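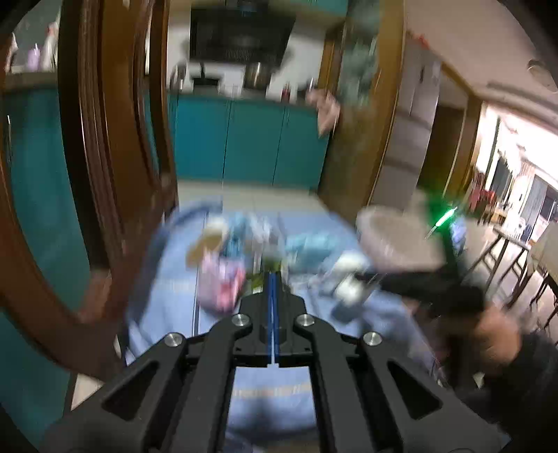

7 min read

4.2 Bedding color and how people judge a bedroom

Figure 3. A bed with a light blue sheet and several items lying on it.

We came to sheet color almost by accident, and it became the part of the study we most enjoyed working on! Our first survey, run in the town of Okivis, was meant to cover curtains and lamps only. In the free comments, though, people kept writing about their beds: how pale bedding made a small room feel bigger, how a dark blanket made the same room feel closed in (or cozy, depending on who was writing).

We therefore added a second round in August with 100 households, of which 55 lived in apartments and the rest in houses. Each household was lent 2 sets of sheets, one light blue and one dark brown, and used each set for nine nights. The sheets came from the Grellilico mill and had the same weave and weight, so color was the only planned difference between them. At the end of each period, one adult in the home rated the room for size, calm and tidiness on the scale described in Section 3.

The tidiness ratings surprised us most. We had expected pale sheets to score worse, on the grounds that clothes and books left on the bed stand out more against them. Apartment dwellers gave the light blue set higher marks all the same, and several wrote that the room felt "aired out" even on days when they had left things lying on the bed (Figure 3 shows the kind of surface meant). House dwellers showed a much weaker pattern, and for calm they leaned slightly toward brown.

Window direction may explain part of this. The Barroso district, where most of our apartments were, has narrow streets and little direct sun, and a pale sheet there could be doing some of the work of a lamp. We return to this in Section 5, together with the Rukum lighting data.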